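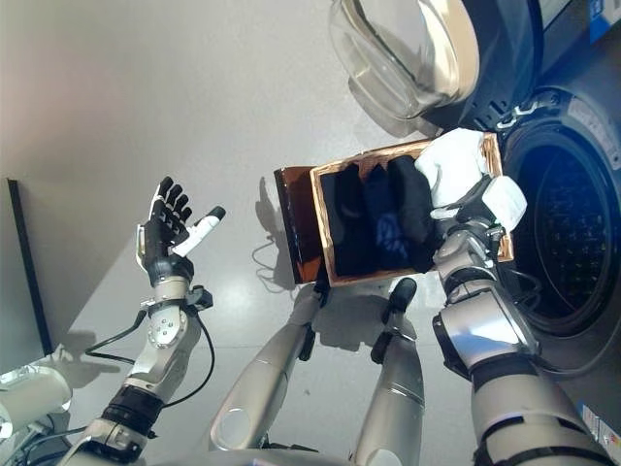 **From:** Yaryna Skoryk
**To:** home-tasks-practice list
**Subject:** Re: Draft 2, section on laundry loading

Replies inline. I've trimmed the parts of Wellington's message that Jucélia already answered.

> On the list, Wellington Sampaio wrote:
>
> I read the September 2024 draft on the train back from Honemdale. Most of it is fine. I have three problems with the laundry section.
>
> First, "the door must be open before the task starts" is too loose. At our site we had runs where the door was open a hand's width and the operator counted it.

Agreed. The Collatstead wording is better and I'd like to take it over as is: "The washer door is opened fully and stays where it is without being held." If the door drifts back, the setup isn't ready and the run doesn't start. I would also add that the door's swing has to be kept clear of the robot's arms at the start position. With front loaders the glass sticks out a long way, and people plan for the drum opening and forget the door.

> Second, the draft says nothing about where the container goes. We have people putting it on the floor, on a chair, on top of the machine. You can't compare any of it.

It was in the August version and got lost when Dong-geon merged the files. My proposal is:

- If the unit has a pull-out shelf, use it. Pull it out to its stop.
- Put the container on the shelf, in front of the drum opening.
- If there is no shelf, use a stand and write its height on the run sheet.
- The container never goes on top of the machine.
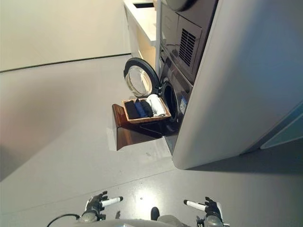 *Stacked unit with the shelf out, door open, basket in place.*

Keep the number of items small for the first runs, and put them side by side so that each one can be picked up without moving the others. Include at least one light item among the dark ones. Edileuza found that her reviewers could follow a white item through a whole recording, but lost track of which black one was which. She went through 178 recordings from Bragança for this, and I think we should trust her on it.

Small items such as socks need their own line. Rolled or laid flat in a row is fine. Balled pairs should be written down as pairs, or the count at the end will be wrong.

> Third, cables. Section 5 has one sentence on cables and it is about the charger.

You're right that this is thin. I'd replace the sentence with the following:

1. Before each run, look at the floor between the robot and the appliance. Any cable that isn't needed is unplugged and taken away.
2. A cable that is needed runs behind the robot or along the wall.
3. Cables on the arms are checked with the arm at full reach and again fully bent. A loop that can catch on a door or a basket handle gets tied down.
4. The person with the stop button does this check. The person running the software does not.

Point 4 will annoy the small sites. Skakgate has two people on a good day. I still want it in, with a note that one person may do both jobs if the robot is powered off during the check.

> Also, do we need a limit on forearm speed near the glass?

I think so, but I don't want to pick a number on this list. Dong-geon has the contact data and can suggest one. Until then I'd write "the slowest speed setting the site uses" whenever a hand is inside the area the door sweeps.

Two things of my own.

The run sheet still has 125 fields. When I looked at the returned sheets, most sites filled in the first page and left the rest. I'd cut it to one page for laundry: door position, container type and place, item list, cable check, name of the person on the stop button, result.

For "result", please stop writing "OK". Of the 652 sheets I have, a good share say only that. Write how many items went in, how many were dropped and whether anyone had to step in. If the run was stopped, say who stopped it and why, even if the reason turned out to be nothing.

Jucélia, could you put the shelf wording and the cable list into the shared copy? I'll do the run sheet. Wellington, please check that the door text covers your machines at Honemdale, as I think one of them opens the other way.

Comments to the list, please, and not to me directly.

Yaryna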